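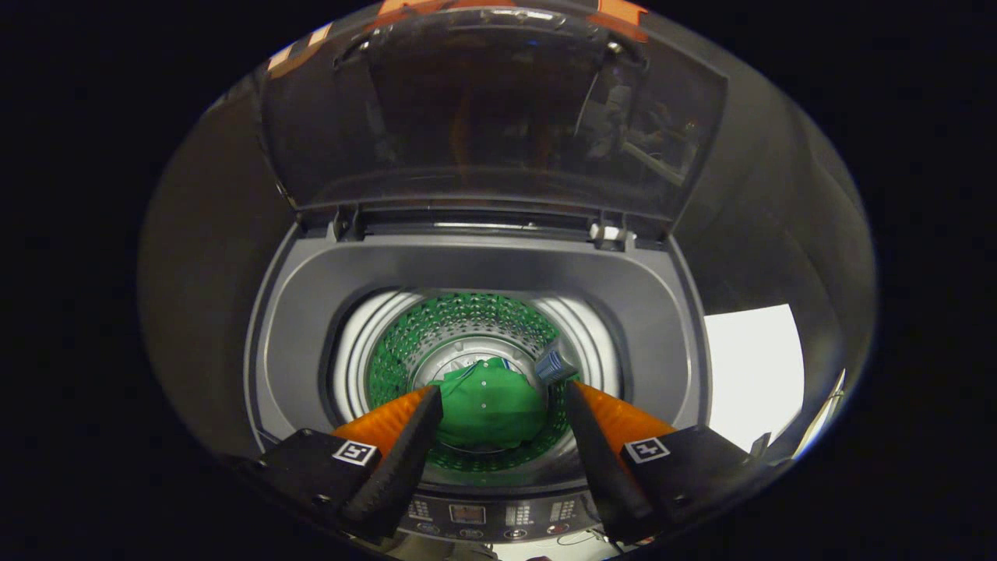

Figure 1. Gripper over a top-loading washing machine, with one green garment at the bottom of the drum.

Automation and Work, Handout 6
The laundry room: which tasks move, which tasks stay
Notes by Satish Chowdary

1. Where we are in the course

In the last two lectures we looked at warehouses and at packing lines. In both cases the work was already cut into small steps before any robot came, and the place was built around the steps. Today we take a workplace where this was never done. A laundry room in a hotel or a care home uses ordinary machines, made for the hands of ordinary people, and the staff learned the job from each other.

Please read the Tretden case before the seminar. The text below assumes that you know it in outline.

2. What is a task here?

When we ask a manager what the laundry staff do, the answer is usually "they wash". If we stay with the staff for one shift, we find a different list. In the Tretden laundry the students of last year wrote down 14 tasks. Among them: sorting by colour and by fabric, checking pockets, looking for stains, loading, choosing the programme, unloading, shaking out, folding, bringing the clothes to the right room, and answering when a resident asks where her cardigan is.

Of these, unloading looks the easiest. For a person it takes no thought. For a robot it is one of the harder ones, and I want you to be able to explain the reasons in the exam:

Cloth has no fixed shape. The same shirt lies differently each time, so a grip which was good once is perhaps bad the next time.

The drum is deep and the opening is round. The fingers must come from above, and the wall of the drum limits the angle.

Colour can mislead. In Figure 1 the garment is green and the wall of the drum is green also, only somewhat lighter. A person separates them immediately. A vision system may need many examples.

Small things lie among the clothes. Look to the upper right of the garment in the figure, where there is a small blue-and-white object. Should the gripper take it, leave it, or call somebody? This is a decision about work, and somebody has to make it before the robot can.

3. The Tretden case

Tretden is a care home with its own laundry. The firm Hirkamance supplied one arm for loading and unloading, and a smaller firm, Dusutance, made the software for the schedule. The trial began in August and three members of staff took part in it.

The home had expected that one person would be free for other work. The result was more mixed. The arm took over most of the lifting and bending, and the staff were glad of this, above all the two who had back pain. But new tasks appeared. Somebody had to check the drum after each unloading for what was left behind. Somebody had to stop the arm when a sleeve was caught, and write it in the log. By the end of the trial the log had 1,383 entries, and roughly half of them were small interventions of less than a minute.

These minutes did not appear in anybody's job description. One worker said in her interview: "Before, I was tired in the back. Now I am tired in the head, and I must always listen for the beep." Keep this sentence in mind when we come to the reading by Subramaniam.

4. Concepts to know

Residual task — a task which remains with people after the automation of the tasks next to it. Checking pockets is a residual task at Tretden.

Created task — a task which did not exist before. Writing the log is one.

Hidden skill — something the staff know but which is not written in any procedure. The laundry staff could tell by the weight of a load if it was too wet to fold that day. When the arm did the lifting, they lost this information, and the home had to buy a moisture meter.

Pace — who decides the speed of the work. Before the trial the staff decided it together, with breaks when a cycle was running. Afterwards the schedule decided it. For Subramaniam this is the most important change, more important than the number of jobs. I agree with her in part, but the Tretden staff got the right to pause the arm at any time, and her model has no place for such a right.

5. For the seminar

Choose one workplace that you know from inside, also a summer job is fine. Make a list of its tasks and mark each one as automated, residual or created, as you expect it to be in ten years. Write 100 words on one hidden skill and how you learned it. Bring two copies — one is for your neighbour, who will comment on it.

Written work is to be handed in by March 31, 2018, on paper, in the box beside my office. If you need the Tretden interviews in large print, please write to me and I will prepare them.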